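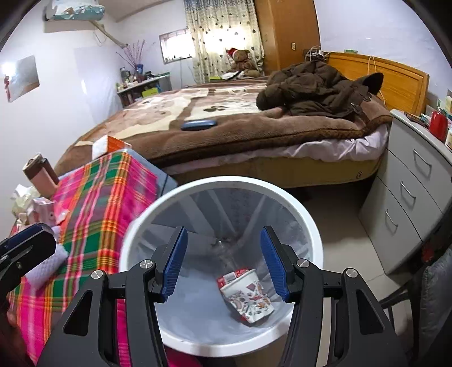 How We Taught a Gripper to Let Go of Trash

Hi! I'm Marisol Alvarado, and I build robot parts at Hadside, a shared workshop where lots of people use the same tools and the same very wobbly stool. The thing I've been working on is a gripper. A gripper is the hand of a robot, and mine has a funny name: Flesivance. My friend Ximena Pacheco made that word up while she was eating a sandwich, and it stuck.

So how does it work? Hold up your hand and pinch your thumb and pointer finger together. Now open them. That's all my gripper does -- pinch, open, pinch, open. It has two fingers, and each one has a blue pad on the inside with ridges across it. The black arms behind the fingers are joined up with screws, so they can swing like the arms of a pair of kitchen tongs.

Why ridges?

Try this at home. Pick up a paper cup with two fingertips. Easy, right? Now put on a pair of slippery winter gloves and try again. The cup wants to slide away! Smooth fingers have the same trouble. Ridges give the pad lots of little edges to hold on with, a bit like the bottom of your sneakers. My first pads were flat, and they dropped nearly everything I gave them (including my keys, which went down behind the workbench and took me 20 minutes to fish out).

Why not a hand with five fingers?

I get asked this one a lot! Your hand is amazing, but it's also very complicated. Every finger bends in several places, and your brain runs all of it without you having to think. If I built five fingers I'd need lots of motors and lots of wires, and I'd probably still be untangling them next January. With two fingers I can fix anything that breaks in one evening. You can do a surprising number of jobs with a pinch, too. Think of a crab.

The trash game

The job I like best is putting trash in the wastebasket. It sounds boring, but it's really a bunch of puzzles stacked on top of each other. First you have to find the trash. Then you have to pinch it hard enough to lift it. Then you move it over the basket, point the fingers down, and open them wide.

Paper cups are my favorite thing to practice with. If you squeeze a paper cup gently, it keeps its shape. Squeeze it a little more and it goes crunch, and now it's a totally different shape from the one you planned for! A crumpled cup has folds and corners, and it might lie on its side. Wrappers are tricky in another way. They're so thin that the fingers have to come nearly all the way together before they touch anything.

And you'd think letting go would be the easy bit, wouldn't you? I did. But light things can cling to a pad, and if the fingers open only a tiny bit, the trash hangs there like a leaf on a spider web. So I let mine open nice and wide. It also helps to get the fingers low, right over the rim, so nothing has far to fall. A round basket with a big opening is very kind to beginners.

Houses are harder than workshops

At Hadside I have a clean bench with nothing on it but the thing I want to pick up. Bedrooms aren't like that! There are blankets and boxes and chargers, drawers that stick out, and chairs in the way. You can step around all that without thinking. For a machine, a soft blanket and a hard box are two completely different problems, and shiny things or see-through plastic bags can be confusing to look at. Ximena says the best test for any robot is a room somebody really lives in, and I think she's right.

Build a pincher yourself

You'll need two wide craft sticks, a bottle cork, two rubber bands, and some corrugated cardboard (the kind with wavy paper in the middle).

Put the cork between the sticks, close to one end. Wrap one rubber band around the sticks and the cork until it feels snug. Peel the top paper off the cardboard so the bumpy part shows, cut two small pieces, and hold them on the insides of the free ends with the other band, cut in half and tied. Ask a grown-up to help with the knots -- they're fiddly.

Now squeeze the sticks and try picking up a ball of paper. Drop it in the trash. Then try again with the bumpy pieces off, and see which way you like better!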